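Let the practice app plan your robot's route first

I've been trying Clindura for a few weeks now, and I'm hooked! It's a planning service for home floor robots: you pick a furnished floor plan, send a pretend robot through it, and learn where a real one would get stuck before you spend 751 dollars on it (the price of the Atitz I had my eye on). A membership is 12 dollars a month, and you can save up to 108 runs.

My best tips so far:

Look from low down and from high up. A gap that seems generous from the doorway can be a squeeze next to a table leg.

Push the chairs in – all the way in – before you start a run.

Do the corners last. My friend Hsiu-ying Lai does hers first and gets good maps too, so suit yourself.

Fold up anything with wheels and stand it by a wall.

Views from the app, all on the same practice home:
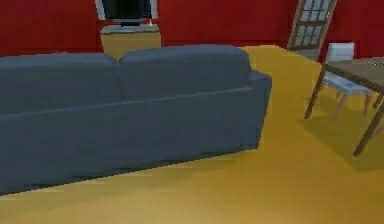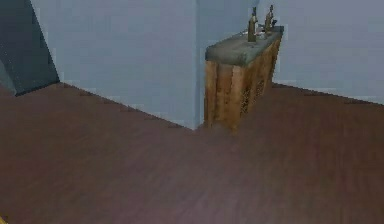
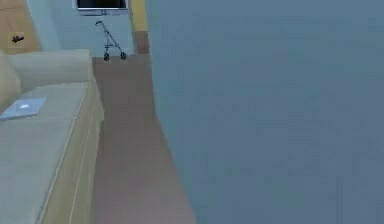 Once you're happy with a route, save it under the name of the room, or you'll end up like me with a whole page of "new run" and no clue which one was the good one. I'd also turn the speed down for the first few tries. My gripes? The menus are tiny, and the help pages still have a May notice about a fix I'm waiting for. I'm keeping my membership anyway, and next I want to try the bedroom plans.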